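Ferkov publishes training method for robots that handle thin plastic bags

Two-armed system learns from corrected mistakes as well as clean demonstrations

September – Ferkov, the robotics research company based in Sornby, has released the results of a study into how robots can be taught to handle thin plastic bags. The report describes a training method called Henare, which uses the moments when a human operator goes wrong and puts it right, and gives them more weight than the smooth stretches of work on either side.

Plastic bags are a hard case for robots. They change shape when touched, they cling to one another, and clear film is difficult for a camera to pick out. A robot that can place a box on a shelf many times without fault may still fail to take hold of a single carrier bag. Most published work on soft materials has used cloth or rope, and the team wanted a task closer to ordinary household and shop work.

The task chosen was bag handling at a small round bin. The robot works with two arms, each ending in a two-fingered gripper, and deals with bags in the bin, on the carpet beside it and hanging from a hook on the wall above. The test area was kept plain. There was no special lighting and the bags were ordinary ones, both printed white carriers and clear film.

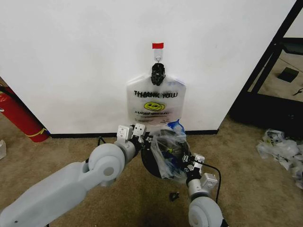

The two arms at the bin during the bag-handling work, with a printed carrier bag hanging on the wall behind.

For the study, operators guided the arms through 645 demonstrations. Each was recorded from a head-height camera together with the positions of the joints and the opening of each gripper. Operators were asked not to stop and start again if a bag slipped or the fingers closed on nothing. They were told to carry on and recover in whatever way seemed natural, and to press a foot pedal when they noticed that something had gone wrong.

The pedal marks are the basis of the method. In normal practice, a demonstration containing a missed grasp would be thrown out or trimmed. Under Henare, the seconds after each mark are kept and shown to the learning system more often during training. The system therefore sees many examples of what to do when a bag has folded over on itself or slid out from between the fingers.

"We had been deleting the most useful part of the recordings," said Keegan Harawira, who led the study. "An operator who misses a bag will usually open the gripper, back off a little and come in from another side. That is what we want the robot to learn, and it was going in the bin along with everything else."

The trained system was compared with a second one, which had the same design and the same amount of data but used only clean demonstrations. Each was given 300 trials. The system trained with Henare finished 46 more of its trials than the other. Most of the difference came from trials in which the first grasp failed. Where the first grasp held, the two systems performed much the same.

The report also sets out where the method did not help. Neither system did well when two bags were held by the same clip and had to be told apart, and clear film lying against a white wall was often missed altogether. The team tried a slower approach speed for these cases but found no clear gain. Time was another weak point – the Henare system sometimes tried again when a grasp had in fact held, and this lengthened the trial.

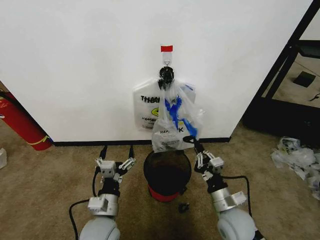 Edin Dumitrescu, asked for a view on the report before its release, said the comparison was a fair one but that a single room with one colour of wall was a narrow test, and that the result would carry more weight once it had been repeated against a patterned background and with heavier bags.

Ferkov accepts the point. A second round of trials is being prepared with partner laboratory Zerov, which will use its own arms and its own operators. Part of the aim is to find out whether the pedal marks depend on the habits of the people making them. In the first study 11 operators took part, and the report notes that some pressed the pedal far more readily than others. The team adjusted for this in training, and the adjustment is described in the appendix.

"Some people press before the bag has even slipped," said Corey Partington, who ran the recording sessions. "Others will fight with it for a good while first. We need to know how much that matters."

The report, the trial results and the written instructions given to operators are available from Ferkov on request. The recordings will follow once the second round has been completed.

Press contact: Brodie Donnelly, Ferkov, Sornby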